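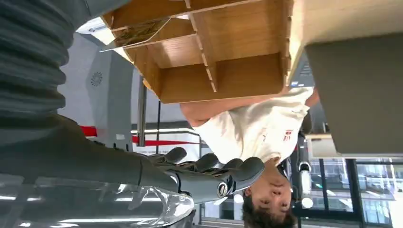

A slot joint holds two flat boards together without glue or nails. It is also called a halving joint. A narrow notch is cut halfway through each board, and the boards are pushed together so that one notch slides into the other. The light wooden organizer with open compartments is put together in this way, and small notches can be seen in the edges of its dividers. Each divider stops its neighbour from tipping over.

## How wide is the notch?

The notch must be as wide as the board is thick. If a board is 3 mm thick, the notch is 3 mm wide. A wider notch lets the boards wobble. A narrower one will not go on, and forcing it may split the wood.

## What goes in a compartment?

Measure the object first. A compartment should be slightly wider than the thing stored in it, so that fingers can reach in and pull it out. 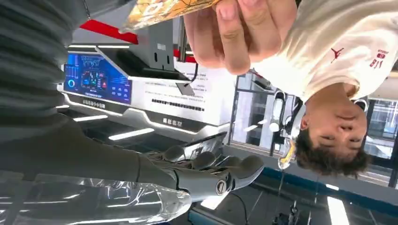
Snack packets are harder to measure than boxes. A sealed packet contains air as well as food, and it is thickest in the middle. Lay the packet flat, stand a ruler beside it and read the height at the thickest point. Do not squash it.

## Try it with card

You will need 2 strips of stiff card of the same size, a ruler, a pencil and scissors.

1. Mark the middle of each strip along one long edge.
2. Draw a line from the mark to halfway across the strip.
3. Cut a thin notch along the line.
4. Turn one strip over so that its notch faces down.
5. Slide the notches together.

The strips now form a cross with four open corners. More strips make a grid.

*Text: Vendula Jireš, Saltgate*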